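**Rutdale, July 2020**

The town of Rutdale will keep its public library closed for 3 more weeks, but readers can now order books by phone and pick them up at the side door on Nogueira Street. The service started on Monday morning, and by the end of the first day the library had received 390 requests.

The library closed its reading rooms in spring, like most public buildings in the region. Until now the only thing which stayed open was the return box. Many readers wrote to the town hall and asked for some way to borrow again, especially families with school children and older people who do not read on a screen.

The rules are simple. A reader calls the front desk between nine and noon, gives the card number and names up to four titles. The staff look for the books on the shelves and put them in a paper bag with the number of the card written on it. The bag is ready on the next working day. It stays at the door for one week, and after that the books go back to the shelf.

Loans are 45 days long instead of the usual month. There are no late fees this summer, and fees from before the closing are canceled also. Films and music can be ordered in the same way, but magazines cannot.
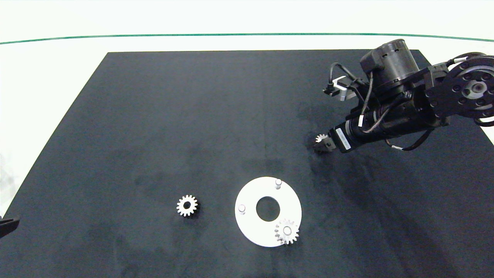
*A dark mat on a white table.*

Returned books are not given out again at once. They rest four days in the former map room, and during this time they still appear in the catalog as borrowed. The library asks readers to be patient if they see this in their account, and not to call about it before the fifth day.

The telephone line was the weak point of the first morning. Several readers told our newspaper that they tried for more than one hour before somebody answered. The town has now added a second line, and it is also possible to send the order by e-mail. Orders by e-mail are handled after the calls of the same day.

For people who live outside the center, the town is in talks with Kotico, the company that runs the local buses. The idea is to leave book bags at the Clovus stop, where there is already a staffed ticket window. A decision is expected before the end of the month. If it is positive, readers in the northern part of town will not need to travel to Nogueira Street, a trip that takes two buses for many of them.

The summer reading program for children will also take place, but in a different form. Each child can ask for a surprise bag with 3 books chosen by age. Parents should say on the phone which books the child has read lately, so that the same ones are not sent again. A reading card comes with the bag, and full cards can be dropped in the return box until the first week of school.

The pickup door is open from Monday to Friday, from two to six in the afternoon. Readers must wear a mask and wait on the sidewalk until their card number is called.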